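Skip to content
Free shipping on orders of two or more
Home / Kitchen / Knives & Sharpening / Whetstones

Skilard Two-Sided Whetstone, 500/3000

In stock. Ships Thursday.

Your knives are dull. We haven't met, but this is a safe bet. If you have ever pushed a tomato across a cutting board and watched it leave the counter under its own power, you already know, and you've been blaming the tomato.

The Skilard is a plain double-sided sharpening stone. The gray side is 500 grit and does the real work of putting an edge back. The cream side is 3000 grit and makes that edge smooth enough to go through a ripe tomato without a running start. There is no battery and no app. It doesn't play a chime when you are finished, so you'll have to check by cutting something.

What it does well

Kitchen knives, mostly. Chef's knives, paring knives, the boning knife you bought for one recipe. It will also handle pocket knives and straight-edged garden blades, though please rinse it before you bring it back indoors. We've seen what a stone looks like after a season of pruning knives and we would like to forget.

What it does badly

Bread knives. The teeth are there for a reason and a flat stone will remove them one by one. Ceramic knives are also out (you need diamond for those). Scissors can be done if you take them apart first, at which point most people discover they own other scissors.

How to use it

Soak the stone in a bowl of water for 10 minutes. Bubbles will come up, and when they stop, it's ready. Set it gray side up in the rubber base, with the short end facing you.

Hold the knife at a low angle, 14 degrees or so if you are the kind of person who owns a protractor. Push the blade away from you along the stone as if you were trying to shave off a very thin slice of it. Work from heel to tip, then go back and do it again until you feel a slight roughness on the opposite side of the edge. That's the burr. Flip the knife and chase the burr back the other way.

Then turn the stone over and repeat on the cream side with a lighter hand. Keep the surface wet. The muddy gray slurry that builds up is doing some of the polishing for you, so resist the urge to keep wiping it off.

Your first knife will take half an hour and you will be unhappy with it. Your third will be fine. Start with one you don't love.

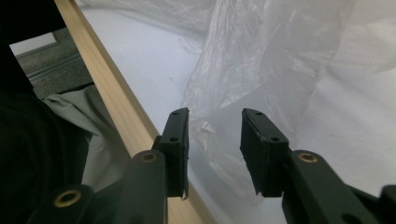
Two black gripper fingers against a light background.

Choosing an angle

People write to us about angles more than any other subject, including refunds. The short version is that a steady angle matters more than the right one. A knife sharpened consistently at a slightly wrong angle will cut dinner. A knife sharpened at the perfect angle for two strokes and some other angle for the rest will cut nothing, but it will have a lovely rounded edge you can spread butter with.

If your wrist wanders, color the edge with a permanent marker before you start. After a few strokes, look at where the ink has gone. Ink left along the very edge means you're holding the spine too low. Ink left higher up, with the edge rubbed clean, means too high. Adjust and carry on. The marker comes off with rubbing alcohol, from the knife if not from your shirt.

Flattening

All water stones wear hollow in the middle, and this one will too. Rub it against a flattening plate every few months, or sooner if you only ever use the center third, as everyone does. A dished stone gives you a dished edge. The Skoltilero flattening plate fits it and is sold separately, for which we apologize in the usual insincere way.

In the box

One whetstone, 500/3000
One rubber base with raised ends
One folded instruction sheet, legible on one side

The knife is not included. Neither is the tomato.

Care

Let the stone air-dry on its edge after use, away from the radiator. Don't put it in the dishwasher or the oven, and don't let it freeze while it's full of water unless you want two smaller stones. Store it dry. No oil, ever. Oil clogs the pores and there's no polite way to get it out.

Customer reviews

"Does what it says. I sharpened everything in the drawer and then cut my thumb on the one I forgot I'd done. Minus one star for the thumb."
Dede Dogbe

"I had been using the bottom of a coffee mug. This is better than the mug. The base slides a bit on my tile counter until I put a damp towel under it, then it stays put."
Edgardo Pascual

Questions we get

Can I skip the gray side?
If the knife is only a little tired, yes. Go straight to the cream side for a touch-up. If it has chips in it, the cream side will get you there sometime in September.

Do I need a honing steel as well?
It helps between sharpenings. It straightens the edge and makes you look busy when guests arrive.

Can I return it after using it?
Unused, yes. Used, only if it's cracked or otherwise our fault. Send us a photo and we'll sort out a replacement.

You may also like
Skoltilero Flattening Plate
Priltetti Honing Steel, Smooth
Papadopoulos Beechwood Knife Block

Add to cart
Add to wish list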